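工作室笔记 小厨房那张桌子
2026年6月9日

上午先把桌子擦了一遍,用的是温水加一点小苏打。Yung-ching Chiu 上次说酒精会让木面发白,我在抽屉的底面试过一小块,没有看见发白,可是我也不想冒险,所以还是用小苏打。擦的方向顺着木纹。靠墙的那一边有一圈旧的茶渍,擦了以后浅了一点,没有完全去掉。

今天要决定的事情是勺子平时放在哪里。这件事从一月就开始讨论,每个人有自己的习惯,结果勺子一会儿在水槽边,一会儿在抽屉里,一会儿插在笔筒里(我不知道是谁,请不要再插在笔筒里)。做饭的人找不到勺子,就去拿量杯,量杯又没有人洗。

我把试过的放法写下来,以后不用再试。

平放在桌面上:最简单,可是勺头会把汤汁留在木头上。
放在小碟子上:可以,但是小碟子很快就被人拿去装酱油。
挂在墙上的钩子:勺柄上没有孔,挂不住。Tsung-han Tai 建议钻一个孔,我不同意,这把勺子是 Cunerel 的旧款,现在已经买不到一样的。
插在杯子里:柄太重,杯子会倒。我们用的那个杯子空的时候是 82 克,装了水倒是稳了,可是谁愿意把勺子泡在水里。
放在小铁丝篮里:见下面。

小篮子是 Tien-fu Yeh 从 Au 的架子上找来的,本来用来放茶包。茶包现在放在铁盒里,他觉得铁盒更防潮,我也觉得是这样。

午饭前我把桌上的东西重新摆了。原来靠近我们这一边放着调味料,人坐下的时候袖子会碰到,所以都往后移。砧板立起来靠墙。电饭锅不动,它的线太短。Yeshi Araya 要求桌子前面至少留出一块能放下大砧板的空地,我量了砧板,加上手的活动范围,觉得这个要求是合理的。

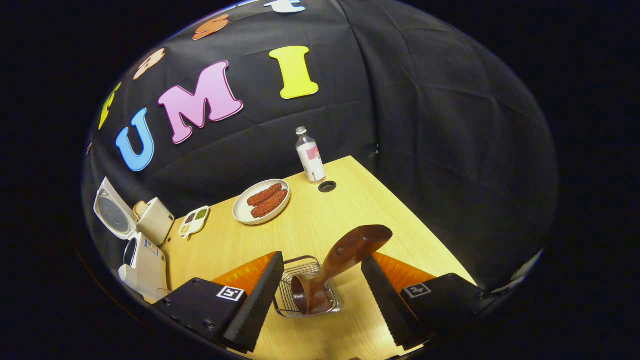

勺子的位置我最后选了铁丝篮,理由主要是好拿。以前平放的时候,手指要从桌面上把柄抠起来,手上有油就更难。现在勺头向下放在篮子里,又长又扁的柄斜着向右上方伸出来,手直接就能抓到柄的宽的那一头。篮子是细的金属条做的,有很多空隙,所以如果勺子刚洗过,水可以自己流下去;下面要不要加一块布,我还没有想好。加布的话,布要每天换,不加的话,要每天擦桌子。两个办法都需要有人记得。

关于篮子的方向,我想再解释一下。长方形的篮子,如果长边对着自己,勺柄容易往左右滑。如果短边对着自己,柄靠在篮沿上,比较老实。这个我试了一个上午,中间用手背轻轻推篮子,看柄会不会转。会转一点,可以接受。篮沿是圆的,不会刮坏柄的表面,这一点比我们以前那个有毛边的架子好得多。那个架子请不要扔,我想磨一下,给 Zostlow 那边种香草用。

玻璃瓶放在桌子后面,这个位置我比较满意。要注意瓶子旁边那个黑色的圆形穿线孔。不要把瓶子压在孔上面,底不平,会晃,而且以后要穿电线的时候又得把东西全部搬开。孔里面请也不要塞纸巾。上星期我用镊子从里面夹出来一团纸,还有一根牙签。

瓶盖拧上以后请把标签转到朝外的一面。这不是为了好看,是因为透明的瓶子有时候会被重新装别的东西,标签朝墙的话,别人要拿起来转一圈才知道。如果里面换了东西,请在旁边贴一小条纸胶带,写上名字和日期。

盘子这一边,我把规定写得简单一点:

一,香肠出锅以后先放在白盘子里,不要直接放在桌上,也不要放在砧板上,砧板切过生的东西。
二,盘子放在瓶子的左边,不要叠。
三,超过 20 分钟没有人吃,就盖上盖子放进冰箱。夏天请严格一点。
四,盘子用完自己洗。(这一条 Yung-ching 要我写两遍。盘子用完自己洗。)

香肠是 Cakgate 市场买的,调味比较重,里面胡椒很多。煎的时候不需要放很多油,小火,每一面都要转到。Yeshi 喜欢先用水煮再煎,说这样皮不会破。我比较了一下,皮确实比较完整,但是香味淡了,我自己还是会直接煎。两个做法都可以,不要为这个吵架。

下午的时候 Tien-fu 问,为什么不买一个专门的勺架。我查过,看起来结实的都要 200 块左右,我们的厨房用品预算今年是 2,000 块,还要换水龙头的滤芯和两个锅盖。篮子已经有了,先用一段时间再说。他还问篮子会不会生锈。我不知道,所以我在篮子底下的一根金属条上用细记号笔点了一个点,过一个月看那个地方的颜色有没有变。记号笔的点如果被洗掉了,请告诉我,我再点一次。

还有一件小事。勺子的棕色表面比较光亮,用钢丝球擦会留下痕迹,我已经把钢丝球移到水槽下面的柜子里,和洗锅的刷子放在一起。洗勺子请用软海绵。柄和勺头连接的地方容易积油,要用拇指包着海绵多转几下。洗碗机也请不要放,旧款的说明纸上写着手洗,纸在蓝色文件夹里,第一页。

没有做完的:
茶渍还要再处理一次,下次试柠檬汁,先在抽屉底面试。
问 Tsung-han,穿线孔有没有配套的盖子。如果有,装上去,就不会再有牙签的问题。
桌子右后方的那个角好像比别的角低一点,我放了一颗豌豆,它慢慢往那边滚。可能是地不平。需要一个水平尺,我的那把借给 Zostlow 了,还没有还。
纸胶带快用完了,下次买宽一点的,窄的写不下名字。

Evanthia Zacharopoulos

补记(晚上):Yung-ching 看了以后说,篮子应该放在左边,她是左手。我把篮子换到中间,柄可以朝左也可以朝右,谁用谁转。请大家试两天,有意见写在这一页的背面,不要写在便条上,便条会掉进锅里。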